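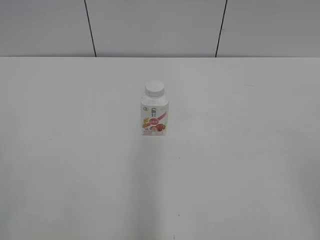
Lempi Halonen
Contributing editor, food and household history

Screw cap

A screw cap is a closure that fastens to the neck of a container by means of a raised spiral, called a thread. Turning the cap one way draws it down onto the rim of the neck, and turning it the other way lifts it off. Screw caps are used on drinks, sauces, medicines, cleaning products and cosmetics, and they may be made of metal or plastic.

Design

Most screw caps have three working parts: the top plate, the skirt and the seal. The top plate covers the opening. The skirt is the side wall that hangs down from it, with the thread on its inner surface. The seal is either a separate liner, such as a disk of foam or coated paper, or a thin ring molded into the underside of the cap. Caps without a liner are cheaper to make and easier to recycle, but they need a neck with a smooth and even rim.

The outside of the skirt often carries fine vertical ridges, known as knurling, which help the fingers grip. Children's products and items sold to older people may use deeper ridges or a wider cap.

Threads

A thread is described by its pitch, meaning the distance from one turn to the next, and by its number of starts. A single-start thread is one continuous spiral. A multi-start thread has two or more spirals side by side, so the cap comes off with less turning. Wide-mouth jars commonly use short, interrupted threads called lugs, which release in a fraction of a turn.

The size of a cap is usually given as two numbers. The first is the diameter in millimeters and the second refers to the style of the neck finish. A cap marked 33-400, for example, fits a neck 33 millimeters across with a shallow continuous thread. Caps and necks of the same diameter but different finishes may look alike and still leak when paired.

Tamper evidence

Many caps for food and drink have a band around the lower edge, joined to the skirt by small bridges. When the cap is first turned, the band catches on a ridge on the neck and the bridges break. Some cartons and bottles have a foil membrane under the cap as well, which must be peeled or pulled away before pouring.

Tethered caps stay attached to the neck by a strap or hinge after opening. They are meant to keep loose caps out of litter and to have them recycled together with the container.

Application

On a filling line, caps are sorted so that they all face the same way, placed on the necks and turned to a set tightness. A cap applied too loosely can leak or let in air. One applied too tightly may strip its thread or be hard for the customer to open. The force needed to remove a cap often drops in the first hours after filling, as the plastic relaxes.

See also: Bottle neck finish; Crown cork; Jar lid; Liner (packaging)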